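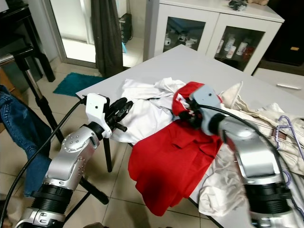

Horácio Magalhães wrote:

> The left wrist cable on our cell has started to tug whenever the arm
> reaches over the table. I gave it more slack and now it slaps the
> elbow on the way back. I took out the slack and it tugs. Is there a
> length that does neither, or have I been hired to find out there
> isn't? Also, how often are you redoing finger zero? Heitmann's sheet
> says every 900 cycles and I don't believe a word of it.

There is a length, Horácio, but you won't find it with the arm parked. Everybody dresses the cable at home position, where it looks wonderful, and then the arm goes somewhere.

What we do on the laundry cell, in the order we do it:

Put the arm in free drive and walk it by hand to the far corner of the table, wrist rolled all the way over. That's your longest run. Tie down at the base first, loosely. Then bring the arm back until the elbow is as folded as your program ever folds it and see where the extra goes. If it goes outward, fine. If it goes toward the elbow, turn the clip at the wrist bracket a little and start again. I did this 3 times in January and used language.

Don't pull the last tie tight. A tie that bites will eat the jacket, and you'll get a gripper that drops off the bus only when reaching left, and you'll spend an afternoon blaming Prokeo's driver. (I have apologized to the driver.)

On finger zero: I do it at the start of every shift, and again after anything with a zipper. The log says we got 197 cycles out of the last one before the jaws began closing off center. Yours may do better. Ours handle jeans. 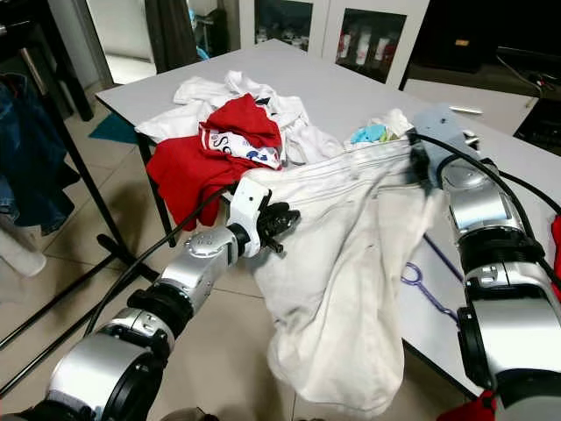 Fuvent Cell Upkeep Group

Two arms on one garment is where a bad zero shows up. With a single arm the cloth just hangs and forgives you. With both of them holding a hem, whichever gripper is off will let its corner creep, and you'll swear it's the other one. Swap the programs left to right before you swap any hardware. If the slip stays on the same side, it's the fingers or the bracket. If it moves, it's your code, sorry.

Check the bracket screws while you're there -- 2 of ours had backed out far enough to turn by hand. Dab of the removable thread lock, the mild kind. Starkden ships the strong kind in the same size bottle, and I still have a bracket that will be buried with its arm.

Send me your clip angle when you've got it working. I'll copy it and claim I had it first.

Previous by thread | Next by thread | Date index | Thread index | Archive home

Recent on this list:
Finger pads: wash or replace?
Re: Emergency stop button keeps sticking
Starkden thread lock, which bottle
Free drive drifts when the arm is warm
Re: Re: Zippers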